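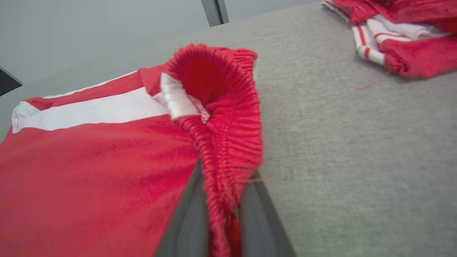 Give me a good failure over a good demo any time! I've been around laundry robots for long enough to have a favorite, and it happened at Ullstead last October, on a folding cell we call Roman.

Roman had finished 603 folds that month without a stop, and we were all a little in love with it. Then it picked up a sports shirt by the ribbing and wouldn't let go. The fold was done, the arm went home, and the shirt went home with it. The controller reported the gripper as open. It was not open. A thread had worked its way into the finger joint and wound itself tight, and the position sensor sits on the motor side, so it had no idea. The arm dragged that shirt through two more cycles before Syafiqah Ginting walked over and hit the stop.

No one was hurt, and the shirt was a loss. But I keep thinking about how happy the log looked. Every line green! Anyone reading it from another building would have said Roman was having a fine afternoon.

My opinion, and I'll argue it with anybody, is that a gripper should never be allowed to report on itself. If the software says "released," something else has to agree - a camera check, a weight on the wrist, I don't care which. Arben Milošević disagrees with me. He thinks the extra check slows the cell down too much and that a better seal on the joint would have kept the thread out. He's right about the seal, and we fitted one. It's a lovely little part and I'm glad we have it. Ribbed cuffs still shed, though, and the next thing to jam that joint may be a drawstring.

We now run the wrist check after every release, and it costs us 300 milliseconds. That's nothing! I've lost more than that looking for my coffee. In the first week it caught 12 bad releases, and most of those were shirts hanging on by a loop of ribbing that we would have blamed on the folding code.

That's the part I love. One ruined shirt showed us a whole family of small faults we'd been living with, and the team at Brallby has already asked for our notes so they can try the same check on their towel line. I sent them everything, including the green log.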